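Ticket: Turbo hiss and soft boost after intercooler swap
Product: Bavoline front-mount kit
Status: Closed

Ritu Rawat wrote:
Hi team! First off, I love this kit. The welds are gorgeous and it went in over one weekend. My trouble is boost. It builds fine to 16 psi, then sags once I pass 2000 rpm in fourth, and there's a hiss from the driver's side. No codes. I've snugged every clamp twice. Any ideas?

Emilian Zamfir (Flarora support) wrote:
Great notes, Ritu, thank you! A hiss with no codes nearly always means a coupler. Could you do a cold pressure test? Cap the turbo inlet, bring it up slowly to 10 psi and spray soapy water on each joint. Start at the throttle body and work back.

Ritu Rawat wrote:
Did it Tuesday night and wow, what a fun test! Bubbles all over the lower hot-side coupler, the one with the Wallner T-bolt clamp. Everything else stayed quiet.

Emilian Zamfir wrote:
Perfect, you found it! Slide that coupler off and look at the pipe end. The bead should sit fully inside the silicone, with the clamp behind it.

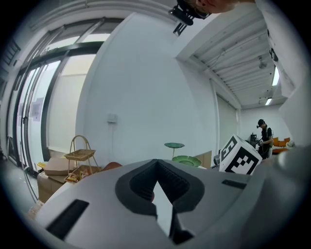 If the clamp is riding on top of the bead, it'll feel tight and still leak. Wipe both surfaces with alcohol, push the coupler on another half inch and torque to 57 in-lb — no more, or you'll cut the silicone.

Ritu Rawat wrote:
Clamp was right on the bead! Moved it, retested, no bubbles. Drove 80 miles today and boost holds all the way up. So happy with this thing. Is the Taltard blow-off flange still in stock?

Emilian Zamfir wrote:
Yay! Yes, we have them — I'll email you the link. Closing this one.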